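Filed under: Course materials / Practical Skills / Bench Work

Handout 3: Laying out a small bench for coloured solutions

Bench practice module, Ellbridge teaching laboratory
Notes prepared by Nadiia Hrynyshyn

3.1 Scope

This handout covers the arrangement of glassware and racks for the dilution series in Practical 3. The calculations are in Handout 2 and are not repeated. Read the whole handout before the session and bring a printed copy of section 3.6.

The practical uses one beaker as the receiving vessel and a small number of test tubes as sources. All solutions are food-grade dyes in water. The dyes stain, so coats are worn and buttoned.

3.2 The working surface

Benches are cleared before any glass is put down. Bags go under the coat rail. Notebooks stay on the side shelf, except for the one in which readings are being entered.

A white surface is preferred for colour work. Pale tints are hard to judge against wood or a dark worktop, and a coloured background shifts the apparent hue of a weak solution. The same applies to whatever stands behind the glass. Plain pale panels are adequate. Posters, windows and other people's coats are not.

Wipe the surface with a damp cloth and then a dry one. Drips from the previous group should be dealt with before your own work starts, as they cannot be told apart from your own later on.

3.3 Marking the position of the vessel

The beaker has a fixed position and is returned to it after every addition. The position is marked by two ruled or hand-drawn lines crossing at the centre of the work area. The beaker stands on the crossing.

The lines should run well past the base of the beaker, so that the mark can still be used when the vessel is standing on it. A cross that is hidden by the base is of little use. For a typical 250 ml low-form beaker the base diameter is close to 70 mm, and each arm of the cross should therefore project clearly beyond 35 mm from the centre. Not every arm has to be the same length. The arm towards the worker is the one most often used for lining up.

A fixed position matters for two reasons in this practical. Comparisons of colour are made from the same seat and under the same lamp, and a vessel that drifts across the bench is seen at a different angle each time. It also keeps the hand movement from rack to beaker constant, which reduces spills.

3.4 Racks

Two racks are issued per bench. They stand behind the beaker, one to the left and one to the right, with their long sides parallel to the back edge of the bench. Leave a gap between them wide enough for a hand.

The Drosa racks are transparent, and the level in a tube can be read without lifting it out. Opaque racks from the old Kostiuk set may be used for storage but should not be used for this practical.

Fill only the holes you need. An almost empty rack is normal here – the spare holes keep neighbouring tubes apart and leave room for the fingers. Where two tubes share a rack, separate them. Tubes of similar colour (red and red-orange in particular) go in different racks if possible. Confusing them is the most common error in the written reports, and it is usually found only when the results are plotted.

Tubes not in immediate use should be stoppered. A stopper that has been removed is placed upside down on a clean tissue and goes back on the same tube.

3.5 Layout of a prepared bench

The layout below has the beaker on its mark and the coloured tubes divided between the racks. Compare the spacing with your own bench before starting.

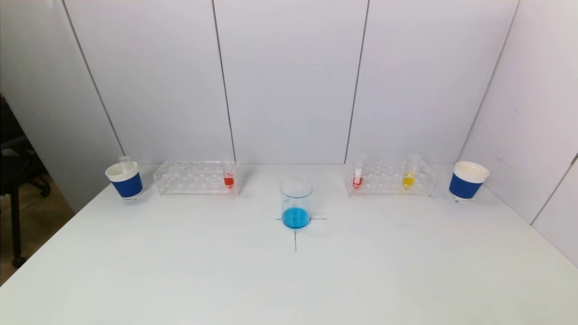 Fig. 3.1. Blue solution in the beaker on the cross; red-orange tube in the left rack, red and yellow tubes in the right rack.

Note the low fill of the beaker. Additions need free height above the liquid, both for stirring and for safe lifting. A beaker filled close to the rim cannot be swirled and should be poured back and started again.

3.6 Procedure before the first addition

1. Clear and wipe the bench.
2. Check the cross. Redraw it if either line has worn away.
3. Set both racks down behind the cross and check that they do not rock.
4. Inspect each tube for cracks, holding it against the light. Cracked tubes go in the glass bin.
5. Place the tubes and enter their positions in the notebook by rack (L or R) and hole number, counting from the left.
6. Put the beaker on the cross and pour in the starting solution. Enter the level to the nearest graduation, if the vessel is graduated.
7. Have the layout checked at the bench before going on.

3.7 Recording

Enter colours in plain words at the time of observation. "Orange" and "red-orange" are different entries and must be used consistently within a report. Do not rename a colour afterwards to agree with the expected result – a disagreement is to be discussed in the report.

Reports are limited to 1500 words excluding tables. The bench layout carries 3 of the 40 marks and is assessed from your own labelled sketch. Reports on the Hiltoten template are accepted until the end of September, after which the new cover sheet is required.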